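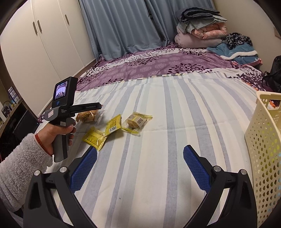
What a Snack Packet Is Made Of
Plindel Science Pages, Materials Unit, Page 31

A snack packet is a sealed bag made from thin film. It has to keep air and water out, keep the food in, and carry printed information. It also has to open when a person pulls on it with two hands.

This page covers the film, the seals, and the printing on the back. Words in the word list are explained at the end.

The film

The film used for many snack packets is made of layers. Each layer is very thin, and the layers are stuck together so firmly that they look and feel like one sheet.

The outside layer is clear plastic. The printing is often placed on the inner side of this layer, where fingers cannot rub it off.

The middle layer may be plastic coated with metal. The coating is usually aluminum. It is put on inside a chamber with almost all the air pumped out. The aluminum is heated until it becomes a vapor, and the vapor settles on the cold film. The metal slows down oxygen, water vapor, and light. Oxygen makes the oils in food go stale. Water vapor makes crisp food soft.

The inside layer is a plastic that melts at a lower temperature than the others. It works as the glue.

Colored packets can still look metallic. A see-through ink, such as yellow, is printed over the shiny layer. Light passes through the ink, bounces off the metal, and comes back out through the ink. The result is a shiny yellow.

How one packet is formed

The film arrives at the factory on a large roll. The printing is already on it. A machine called a form-fill-seal machine does the rest. The Murden packing plant runs one that fills 87 packets a minute.

Step 1. The film is pulled off the roll and guided around a metal shape until its two long edges meet.
Step 2. The long edges are pressed together with heat. The flat film is now a tube.
Step 3. Hot jaws close across the tube and make the first end seal.
Step 4. The food goes in.
Step 5. The jaws close again and make the second end seal. A blade between the jaws cuts the packet from the next one.

Some machines run with the tube standing up, and food drops into it. Others run with the tube lying flat, and food is pushed along on a belt. Flat machines are used for items that might break in a fall, such as wafers. On a flat machine both end seals are made after the food is already inside the tube.

The three seals

A packet made this way has three seals: one at the top, one at the bottom, and one long seam down the back.

The back seam is sometimes called a fin seal. It forms where the two long edges of the film were pressed together. It may be folded flat against the packet. It does not have to be exactly in the center.

The end seals have fine lines pressed into them. These are crimp lines. The jaws have ridges, and the ridges leave the lines behind. Crimping presses the film together along many narrow strips, which makes a leak less likely.

The outer edges of the end seals are often cut in a zigzag. Each inner corner of the zigzag is a place where a tear can begin. A straight edge is much harder to tear because the pull is spread along it.

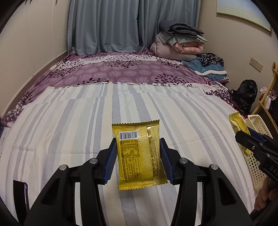
The back of a yellow snack packet, with zigzag ends and a seam just right of the middle.

Reading the back

The front of a packet is mostly for the name and the picture. The back carries most of the small print. A packet sold in China has its information in Chinese, and a packet sold in two countries may have it in two languages. The layout is usually the same kind of thing everywhere: boxes with thin outlines, kept clear of the seals so that no words are crushed.

The barcode is a set of dark bars on a light background. A scanner shines light on it. The white spaces send back more light than the bars do, and the scanner measures the pattern. The digits printed beside the bars are for people. A barcode can be scanned upside down, so it does not matter which way up it is printed. The light background is important on shiny film. Bare metal film sends light off in one direction, like a mirror, and can confuse the scanner.

The nutrition table lists energy, protein, fat, carbohydrate, and sodium. Some tables give the amounts for one serving and others for 100 grams. Check which one before comparing two snacks. If a table says 474 kilocalories for 100 grams, a packet holding 50 grams has half of that, or 237.

Things to try

Collect several clean, empty packets. Lay them on a flat surface with the backs facing up.

1. Find the back seam on each one. Sort the packets into those with a seam and those without.
2. Run a fingernail across an end seal and feel the crimp lines.
3. Tear one packet starting at a zigzag corner. Tear another starting at a point on the back seam. Compare.
4. Cut a packet open and look at the inside. Write down whether it is silver, white, or clear.

Word list

Crimp: to press into small ridges.
Film: a very thin, bendable sheet.
Fin seal: a seam made by pressing two inner faces of film together.
Jaws: the heated bars that close on the film.
Vapor: a substance in the form of a gas.

Next page: Jars, Lids, and Vacuum Buttons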